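Cider Comes Back to Lindsay

Theresia Steiner pressed her first apples in a rented garage in Lindsay, with a secondhand grinder and no clear plan to sell anything. Her company, Plenis, now makes 4,000 gallons of hard cider a year and pours it in a taproom on the edge of town.

The cider is dry and a little sharp. Steiner ferments it cool and leaves it in the tank for 4 months, which is longer than most small makers can afford to wait. She buys fruit from growers within an hour's drive, much of it too small or too spotted for the grocery trade.

"People expect it to be sweet," she said. "I pour them a small one first." 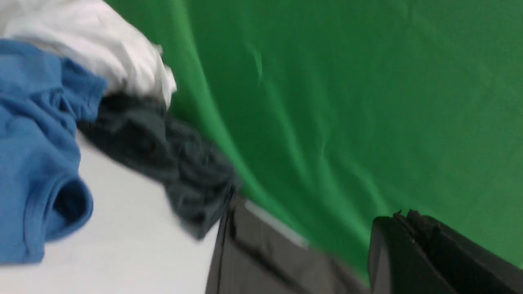
A crowded shelf

Plenis is no longer the only local name. Duseo opened last September with a perry made from Bosc pears, and Bunetti, an older winery, has added a sparkling cider of its own – 281 cases in the first run, sold mostly to restaurants.

Shelf space is the hard part. Grocery buyers tend to put cider in with flavored seltzers, where a dry bottle at a higher price gets passed over. Steiner sells some 700 bottles a month from her own counter and has stopped chasing the chains.

Her next release is a blend aged in used brandy barrels. The taproom opens at 3 p.m., and the first kegs should be on by the end of harvest.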